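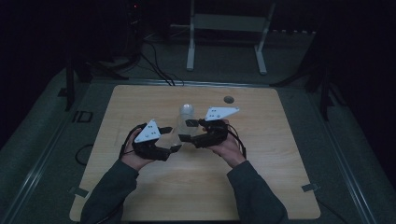 농구 용품 집에서 관리하기

동호회나 학교 농구부에서 뛰는 가족이 있으면 공, 유니폼, 농구화, 물통이 한꺼번에 현관에 쌓입니다. 시즌 중에 집에서 할 수 있는 손질법을 품목별로 적었습니다.

농구공

실내용 가죽 공은 물에 담그지 않습니다. 미지근한 물에 적신 천을 꼭 짜서 표면을 닦고, 마른 천으로 한 번 더 훑은 뒤 그늘에 둡니다. 홈에 낀 먼지는 부드러운 칫솔로 긁어냅니다. 야외용 고무 공은 주방세제를 조금 푼 물로 닦아도 됩니다.

공기압은 공에 적힌 범위를 따릅니다. 대개 8 psi 안팎이 하한이나 상한으로 표시되어 있습니다. 바늘은 꽂기 전에 물이나 글리세린을 한 방울 묻히고, 비틀지 말고 곧게 넣으세요. 마른 바늘을 억지로 밀어 넣으면 밸브가 찢어집니다. 겨울에 베란다에 두었던 공은 실내에 한참 들여놓은 다음 공기압을 재야 합니다.

유니폼

경기가 끝나면 가방에서 바로 꺼냅니다. 당장 세탁기를 돌릴 수 없다면 의자 등받이에라도 널어 둡니다. 젖은 채로 하룻밤 묵은 옷은 빨아도 냄새가 남습니다.

세탁 순서
1. 번호와 이름이 안으로 가도록 뒤집습니다.
2. 찬물에 식초를 반 컵 넣고 15분 담갔다가 헹굽니다.
3. 세탁망에 넣어 중성세제로 약하게 돌립니다.
4. 섬유유연제는 넣지 않습니다. 땀 흡수가 나빠집니다.
5. 건조기 대신 옷걸이에 걸어 그늘에서 말립니다.

식초와 염소계 표백제는 절대 섞지 마세요. 유독 가스가 나옵니다. 코트에서 넘어져 묻은 핏자국은 찬물로만 헹굽니다. 뜨거운 물이 닿으면 굳어서 빠지지 않습니다. 번호가 들뜨기 시작한 유니폼은 손빨래로 바꾸고, 다림질할 때는 얇은 면 천을 덮어 안쪽에서 누릅니다.

농구화

깔창과 끈을 빼서 따로 말립니다. 신문지를 구겨 넣고 두세 시간 뒤 새것으로 갈아 주면 훨씬 빨리 마릅니다. 헤어드라이어의 뜨거운 바람이나 난로 옆은 피하세요. 밑창 접착이 떨어집니다.

바닥이 미끄러워졌다면 먼지가 낀 경우가 많습니다. 물을 살짝 묻힌 솔로 무늬 방향을 따라 문지르고 완전히 말린 뒤 신습니다. 체육관용 신발로 아스팔트를 걷지 않는 것만으로도 밑창이 오래갑니다. 냄새가 심하면 베이킹소다를 헌 양말에 담아 묶어서 신발 속에 하룻밤 넣어 둡니다.

물통

이온음료를 담았던 물통은 그날 저녁에 씻습니다. 몸통보다 뚜껑 안쪽 고무 패킹에 곰팡이가 먼저 생기니, 이쑤시개로 패킹을 들어내 따로 닦고 따로 말립니다. 솔이 들어가지 않는 좁은 병에는 굵은소금 한 숟갈과 물을 조금 넣고 세게 흔듭니다. 다 씻은 병은 뚜껑을 열어 거꾸로 세워 둡니다.

가방과 보관

운동 가방은 한 달에 한 번 완전히 비우고 모래와 머리카락을 청소기로 빨아냅니다. 안감은 물과 소독용 알코올을 반씩 섞어 적신 천으로 닦되, 불기 없는 곳에서 창문을 열고 합니다. 무릎 보호대와 손목 밴드는 가방 안주머니에 넣어 두고 잊기 쉬우니 유니폼과 같이 꺼내세요.

저희 집은 현관 옆에 Droltberg 철제 선반을 세워 두고 씁니다. 맨 아래 칸에는 신발, 가운데에는 가방, 위에는 공을 올립니다. 공이 굴러떨어지지 않게 낡은 수건을 둥글게 말아 받쳤습니다. 키가 197cm인 아들에게는 맨 위 칸이 편하지만, 초등학생이 쓰는 집이라면 공을 아래로 내리는 편이 낫습니다.

시즌이 끝난 뒤

몇 달 쓰지 않을 공은 공기를 조금 빼서 보관합니다. 유니폼은 비닐 커버를 벗기고 접어서 종이 상자에 넣습니다. 제습제를 같이 넣을 때는 옷에 직접 닿지 않게 하세요. 농구화는 끈을 느슨하게 풀고 종이를 채워 모양을 잡아 둡니다.

2026년 4월 8일 수정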